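How to Sort a Drawer of Mixed Buttons

Monday, February 12, 2018

When I moved to my present apartment I had 14 jars of buttons, and all of them were mixed. If you sew, you probably know the situation. You need one small white button for a shirt, and you spend the whole evening with your fingers in the jar. In this page I explain the method which I use now. It takes one afternoon for a normal collection, and after this you only need to keep it in order.

What you need

A flat tray or a baking sheet, an old towel, a ruler with millimeters, small bags that close, a marker, and a few low containers. I buy my bags from Nellier, the 115 pack, but any small bags are good.

Step 1. Empty only one jar

Put the towel on the tray and empty one jar on it. The towel stops the buttons from rolling away. Please do not empty everything at once. I did this the first time and it was a big mistake, we were still eating dinner on the sofa three days later.

Step 2. Take out what is not a button

In old jars there are always pins, hooks, snaps, beads and pieces of thread. Pins go first, before you put your hands deeper. Broken buttons go in the trash, except the ones with a shank, which you can sometimes glue.

Step 3. Divide by the type of hole

Many people start with color. I started like this too, and I do not recommend it. Colors look different in the evening than in the morning, and you will move the same gray button five times. Start with the holes: two holes, four holes, shank, and everything else. Four groups are enough for the first round, and the containers should be low so that you can reach inside from the side. 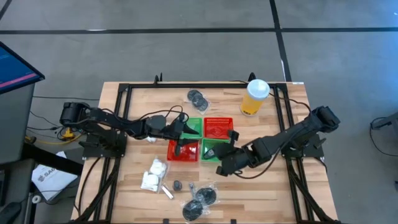 Step 4. Measure

Inside each group, divide by size. For shirts the usual button is between 9 and 12 mm, for coats 20 mm or more. If a button is between two sizes, put it with the smaller ones - you can always try it in the buttonhole.

Step 5. Now the color

Only now look at the color, and do it near a window. Sets of the same button go together on a thread with a knot. Single buttons go in a bag by color family.

Step 6. Write on the bags

Write the size and the number of holes, for example "11 mm, 4 holes, white". The marker must dry before you put the bags on top of each other. I keep the bags standing in a shoe box, the small sizes in front.

When a shirt is too old to wear, cut off the buttons the same day and put them directly in the correct bag. I have not opened a mixed jar since September.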